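Workshop Notes, Sep 25, 2023

Looking after the hand-held grippers: pads, pivots and the folding station

The Trustarach folding work has now been running long enough for the grippers to need regular care, and several people have asked for the upkeep routine in one place. This item covers the hand-held units only. The bench arm at Flotthorpe has its own sheet and nothing in it has changed.

Start with the fingertips. They do most of the work and wear first. Open the jaws all the way and look at both pads from the front and then from the side. A pad that has gone shiny will slide on fleece long before it looks worn out. Wipe it with a damp lint-free cloth, let it dry, and try it on a scrap of the same fabric you are going to fold. If it still slides, change it. Change both sides together, even when only one looks bad. A fresh pad against an old one closes a little off center, and the cloth creeps toward the worn side every time.

The pad colors do not have to match. We have bought from more than one batch and the blues vary. Go by the part bag and ignore the shade.
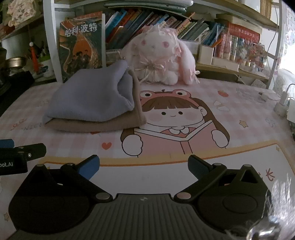

Jaws open over the desk mat, with the folded fleece and the plush bunny behind it.

Next come the pivots. Each jaw arm is held by four silver screws. Check them with the short driver and stop as soon as you feel resistance. These joints have to turn freely, and overtightening is the most common fault we see on units sent back to Fleneck. If the jaws are slow to open after you have been over the screws, back each one off slightly and work the arms by hand until they move evenly. Do not oil them. Oil gets onto the cloth, and it collects lint that ends up packed behind the arms.

Lint is the other regular job. Fleece sheds a lot, and knit cuffs shed nearly as much. Brush out the opening between the arms at the end of each session with the soft brush, working away from the body. The ridged cover plate can be wiped in place. Please leave it on unless you have been shown how to refit it. The clips underneath break easily and we have only 3 spare plates left until the December order.

After cleaning, run the opening check. Close the jaws fully, set zero, open them fully and read the width on the screen. It should come back to within a millimeter of the figure on the unit's label. Repeat the cycle 32 times without stopping. If the reading has drifted by the end, log the unit as out of service and take the other one. We used to ask for 100 cycles here, but the faults showed up early or stayed hidden, and the shorter run takes far less time.

Setting up the station itself is simple, and most of the trouble comes from hurrying it. Lay the printed cover flat and smooth it out from the middle. Put the garment down with its thickest edge toward the operator. Ribbed hems are the best place to take hold, as the fingers can pinch a single edge and keep it. Come in with the jaws a little wider than the fabric is thick and close slowly. If you come in wide and close fast, you will pick up the cover along with the garment. 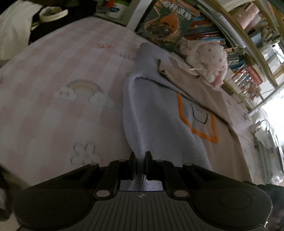

Fingers on either side of the ribbed edge of the two-tone garment.

Two-layer pieces need extra care. The gray and tan fabrics do not slide against each other the way plain cotton does, so a fold made in one layer can leave the other bunched. Lift, wait a moment, then move across. If the layers separate, put the piece down and start again. A recording with a rescued fold in it has to be marked as such, and marking it takes longer than repeating it.

Leave the shelf and the toys alone between takes. The Ong group has asked for ordinary rooms with ordinary things in them, and the background should stay as it was at the start of the session. If something falls over, put it back and note the time.

Charge the units between sessions and let them rest for 60 minutes after a full charge before running the opening check. Readings taken straight off the charger have been about a millimeter out on both units.

Pads, brushes and drivers are in the top drawer of the parts cabinet. Sign for pads by the pair. The log sheet is clipped inside the cabinet door, and the old one has been filed, so please start your entries on the new page.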